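I caught up with the woman running for the Dulham town council seat over very strong coffee, and boy, did she want to talk food labels! "I got 520 signatures for clear labeling at the farm market," she told me, "and the council sat on them for 7 months." She'd been reading seed contracts all July – her idea of a vacation, I guess.

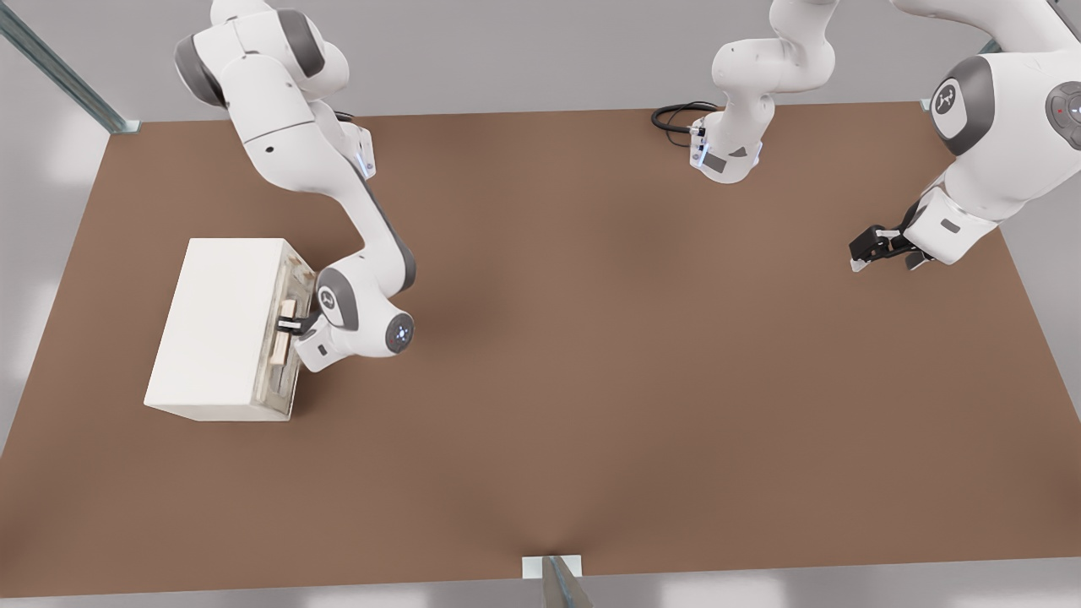

So who pays for the new labels? "The market does, out of stall fees," she said, and went back to her coffee.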